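Pack Sizes and the Price of a Packed Lunch

The unit price label is the most useful piece of printing in a grocery store, and it stops at the deli case. A shopper comparing two jars of mustard can read the cost per ounce on the shelf edge. The same shopper, ten steps away, picks up a sandwich with a weight on the back in small type and a price on the front in large type, and has to divide one by the other without help. My argument is that prepared food should carry a unit price like everything else, and that the usual objections to this are weaker than they sound.

I spent part of November recording labels in stores in Umbridge and Lirnlow. The sample came to 187 prepared items: sandwiches, wraps, boxed salads and cut fruit. A weight was printed on nearly all of them. A unit price appeared on 9, and all of those were cut fruit, priced by a scale at the back of the store. The rest were fixed-price items with a declared net weight, so the figure needed for the calculation was already on the package. The omission is a matter of layout.

Drinks are handled differently. A single chilled bottle and a multipack of the same drink usually both show a price per fluid ounce, and the gap between them is plain to anyone who looks. People still buy the single bottle. They are paying for refrigeration and for not having to carry the rest home, and they can see how much they are paying for it. 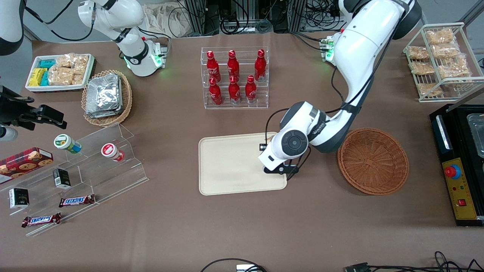

Six bottles in a tiered rack, with a tray and a wicker basket on the table.

The first objection from retailers is that a sandwich is a finished product and weight does not measure its value. This is true, and it is also true of cheese, chocolate and frozen lasagna, all of which commonly carry unit prices. The label makes no claim about quality. It states one ratio and leaves the judgment to the buyer. A store that sells a better filling can say so on the front of the package in whatever type size it likes.

The second objection is that weights vary. Hand assembly does produce variation, and a sandwich made on site may come out heavier or lighter than its neighbor. The answer is to compute the unit price from the declared weight, which the store has already committed to by printing it. If the declared weight is too unreliable to divide by, it is too unreliable to print.

A third objection concerns the bread. Retailers point out, correctly, that price per pound rewards dense, cheap ingredients. A thick roll with a thin layer of filling will score well against a thin roll with a generous one. 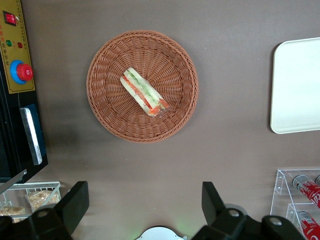
I take this objection more seriously than the other two. A partial fix is to state the filling as a percentage of total weight next to the unit price. El Fassi, a lunch counter in Lirnlow, does this on a printed card by the register, and the card takes up less room than the allergen notice. The range on its current card runs from 23 percent to more than double that. Two sandwiches at the same price sit at opposite ends. I had bought the lower one for years.

The cost of compliance is small. The label software at the Takcombe commissary, which supplies several of the stores I visited, already has a unit price field. It is switched off in the sandwich template. Turning it on requires an edit to the template and a slightly smaller logo. Small shops that write labels by hand should be exempt below a certain volume, as they commonly are under shelf-label rules, and I would set that threshold generously.

I would also fix the unit. Of the 9 items that did show a unit price, 2 gave it per pound and the others per ounce, in the same case, on the same shelf. A ratio in mixed units is barely better than none. Per ounce suits food sold in single portions, and I would require it for any package under a pound. Type size should match the net weight statement at minimum, and the figure belongs on the face that points toward the customer when the package is shelved normally.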